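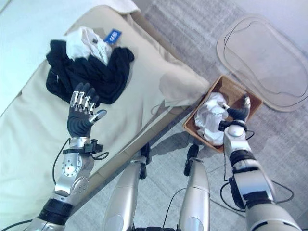
Elsa Miettinen wrote to me after my last column to say that I had the whole thing backward. The sorting was never the bad part of her job, she said. The bad part was being asked to do it faster every February, when the hotel contracts come up for renewal, and she did not see how a robot that sorts would change that.

I have kept her letter on my desk while I worked on this piece, and I agree with more of it than I expected to.

Stokon runs linen and clothing care for hotels and care homes from a building in Gillmont. It has 50 people on the floor. For the past year it has also had humanoid robots from Cudau, working at low benches and baskets on the jobs that used to go to whoever was newest: pulling apart piles, separating dark from white, checking that a tag is still with its garment. It is dull work. It is also work with a lot of small decisions in it. A white cloth tangled up with a black shirt has to come away without dragging the shirt onto the floor. A tag that comes loose has to go back with the right piece or a care home resident loses a sweater.

The company's position is that the robots take the bending and the people keep the judgment. I think that is half true. The bending has gone down. Workers I spoke with said their backs are better, and I believe them. I did this kind of work for two summers and I still remember what four in the afternoon felt like.

The judgment is harder to pin down. When a person sorts, she makes a decision and moves on. When a robot sorts, she waits to see what it decides and then fixes it if needed. Supervising is a different job from sorting. It asks for steady attention to something that goes right most of the time, and people are bad at that. One worker told me she goes home less sore and more tired. At Stokon the supervising job pays the same as the sorting job did. I think that is a mistake, and a cheap one to correct.

There is also the matter of who learns the trade. New hires at Stokon used to spend three months at the benches before they touched pressing or repairs. They learned fabric by handling it. They learned which seams give and which dyes run. Now they start at a screen next to a robot, and the older staff say the new people ask questions that nobody would have asked before. That is no fault of the new people. The training was hidden inside the dull work, and it left when the dull work did.

Toivonen, the smaller laundry across town, has handled this better. It bought its robots later and kept one bench for people. Every new hire works that bench by hand for the first weeks, and anyone on the floor can ask for a turn at it. The managers admit it is slower. They have kept it anyway, and their repair room is the one other shops send work to.

I am not against the machines. I would not send anyone back to a full day of stooping over baskets. What I want is for the people beside the robots to be paid for what they now do, to be taught what they used to pick up on their own, and to have a say in how fast the line runs.

That last one was Miettinen's point. A robot does not complain about the pace, so the pace gets set to suit the robot, and the person checking its work has to keep up. Stokon sets its rates in an office with no one from the floor present. The new contracts start in February, and the rates for them have not been posted yet.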